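4.2 Vendor furnishing and time on market

Listings in the Gronside sample differ in how much of the household's everyday contents remain in place at inspection, from fully cleared rooms to tables still set with snacks and drinks (Figure 3).
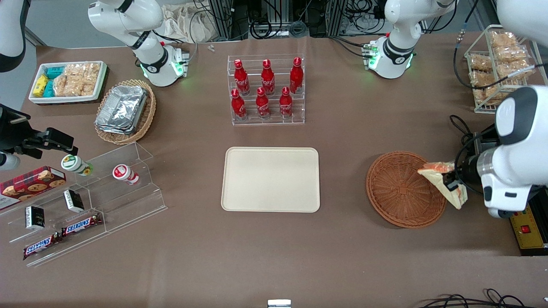
Figure 3. Packaged snacks and drinks on a brown tabletop, with a beige tray near the centre.

4.2.1 Coding of listings

We drew 500 detached houses and townhouses offered for sale in Gronside and Tusport between the start of April and the close of the study period. Each listing was coded as vacant, owner-furnished or professionally staged. Coding was done from the agent's written particulars and the inspection sheet. Two coders (Barasa and Tanui) worked separately and agreed on 85 per cent of listings. The remainder were settled by a third reader, who had no access to the sale price.

A house was coded as staged only where the particulars or the inspection sheet named a hire firm or recorded a hire period. Houses with a mix of hired and owned furniture were coded as staged if the living room and main bedroom were both hired. This rule follows Marino and Mabula, who found that buyers in Tusport seldom noticed what was in the second and third bedrooms. Garages, sheds and granny flats were left out.

4.2.2 Results

Staged houses went under contract in a median of 20 days and vacant houses in a median of 60. Owner-furnished houses fell between the two, but their spread was wide and overlapped with both groups. Most of the gap between staged and vacant houses disappears once asking price and street are held constant. Vendors who pay for staging also tend to paint, tidy the garden and set a realistic price, and our data do not allow these to be separated.

Sale price relative to asking price did not differ between the three groups in Gronside. In Tusport a small difference in favour of staged houses was found, though it rests largely on the new townhouses near the harbour, all of which were marketed by one agency and furnished by the same hire firm. Removing them brings the difference close to zero.

Masanja has argued that furnishing matters more in smaller dwellings, where buyers have trouble judging whether a couch or a double bed will fit. We tested this by splitting the sample at the median floor area. The effect on time to contract was larger in the smaller half, as she predicted, but the interaction term was not significant. Floor area was missing for several older Gronside listings, and these were dropped from the split-sample test only.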